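About Us

Reading time: 2 minutes

Velline began with a question we kept hearing from the people who buy household machines, and from quite a few who don't: when is something going to fold the laundry for me? We're a small company in Dovport, and we have spent the better part of our working lives trying to give a fair answer (the short one is "some of it, slowly").

We started out doing shop-floor automation, the kind where every part arrives in the same place, facing the same way, all day long. Machines are wonderful at that, and we still take on that sort of work from our shop on Gwynne Street. But a shirt is a different animal! It has no fixed shape. Pick it up by one end and it becomes a rope, put it down again and it's a puddle with sleeves, and a person sorts all that out without looking up from the television. Getting two arms to do the same has kept us busy for 3 years now, and we expect it will keep us busy for a good while longer.

Our folding project is called Povska. It works with plain, everyday clothes, in piles and stacks like the ones you'd find on any bed on a Sunday-ish sort of afternoon, and it's where most of our time and nearly all of our coffee goes.
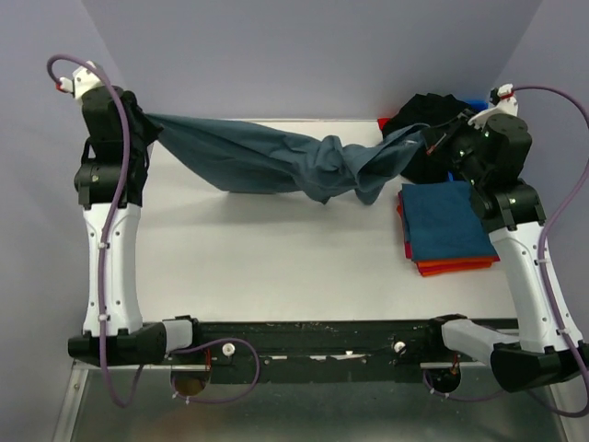
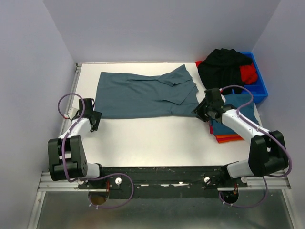
Two arms and the laundry: a teal garment held between the grippers in the first picture, a blue-gray T-shirt on the table in the second.

So, can machines do the chores yet? We'd say a robot can fold a T-shirt on a good day, at a pace that would try your patience, and that a fitted sheet is still safely a job for humans. Last December we finished a long run of 4,000 folding attempts and counted 2,289 we would have been happy to put in a drawer. We were pleased with that, and a little humbled too, and both feelings are on the wall by the kettle in the form of a chart.

What we offer today is practical help. If you run a laundry, a uniform service or a small factory and wonder which of your jobs a machine could take on, we'll come and look, spend a day or so watching how your people do it, and tell you plainly what we think. Sometimes the answer is a better table and a second cart, and we're glad to say so. Schools and neighbors are welcome to visit the shop as well, just write to us first so we can clear some chairs.

Contact: use the form on our Visit page | © Velline, Dovport | Back to top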